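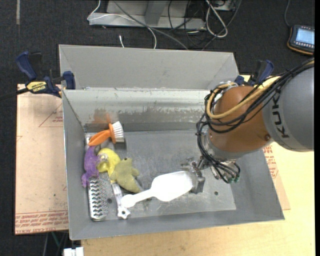
How often does the Ninalel cell need to be recalibrated?
Whenever the bin has been moved, and after any collision that stops the arm. The schedule in the manual asks for a check every 60 hours of running time as well, though users disagree over whether the interval does any good.

Ninalel cell

The Ninalel cell is a bench-mounted bin-picking cell used at the Mellico workshop to test how well a robot arm can lift mixed household objects out of a metal bin. It was put together by Flelivley, a small integrator, and is described in the firm's material as "self-maintaining". The description has been disputed by most of the people who have had to maintain it.

Layout

The cell consists of an arm with a metallic gripper, an open sheet-metal bin with sloping walls, and a wooden tabletop on which the bin stands. The bin isn't bolted down. Bar clamps with blue handles hold it near its rear corners, an arrangement that was meant to be temporary and is still in use. Flelivley's drawings show a fixed bracket in the same position, but no bracket was ever supplied to Mellico.

Cables and a tan-yellow hose run over the outside of the arm to the wrist, where the black lines end at small green fittings. External routing makes a line easy to replace. It also leaves slack to catch on things, and the cell's fault log lists the hose more often than any other part.

Setting up

The commissioning procedure runs to 19 steps. The bin is placed, clamped and pushed by hand from each side. If it shifts, the clamps are tightened and the push is repeated. The gripper is then brought down slowly over the bin floor at several points, and the height is stored at each one. The floor has round holes in it, and a point taught over one of these gives a false reading, a mistake the software does not catch.

Objects are loaded last. Those used for testing include a white plastic scoop, a metal grater, a scrub brush and several toys. Flelivley's brochure says the cell copes with "any everyday item", a claim which appears to rest on a single trial of 427 picks. The list of objects for that trial was not published. Melaniia Stelmakh, who repeated the trial at Mellico with a set of her own, recorded success on 78 per cent of picks and noted that long, flat items lying against a wall accounted for most of the misses. Flelivley has replied that her bin was worn. It was, and so are most bins that have had a gripper working in them.

Routine care

Care of the cell falls under three headings in the manual: bin, lines and gripper.

Bin: The floor and the lower part of the rear wall become scuffed. Light scratching is left alone. A raised edge that can be felt with a fingernail is filed down and the height check is run again. The upper part of the rear wall stays glossy and throws back reflections of brightly coloured objects. The manual recommends wiping it with a dry cloth, which cleans it well enough but leaves it just as reflective. Matt tape has been suggested by users and neither approved nor forbidden by the maker.

Lines: The arm is moved by hand control through its full reach while someone watches the loop of hose at the joint. A line that rubs or pulls tight is re-tied. Fittings at the wrist are checked by hand only - the use of a spanner is the usual cause of cracked ones.

Gripper: The fingers are inspected for burrs and bent tips. The manual gives a method for straightening a bent finger in a vice. Rehema Athumani's service notes advise against it, on the grounds that a straightened finger bends again in the same place, and recommend fitting a new one.

Repairs

The most extensive repair on record was completed on 21st March, when the wrist lines were replaced after repeated stoppages. The fault had been put down to software and two updates were installed before anyone tested a line. Stoppages fell afterwards. Athumani's notes are careful to add that the clamps were retightened on the same visit, so the new lines may not deserve the credit.

Related equipment

The Khoo cell, built to a similar plan, uses a bin fixed to its table. It is often said to hold its calibration longer. No side-by-side comparison has been made, and the figures quoted in its favour come from the supplier. A revised Ninalel bin with a fixed bracket was announced for August - users at Mellico have kept their clamps.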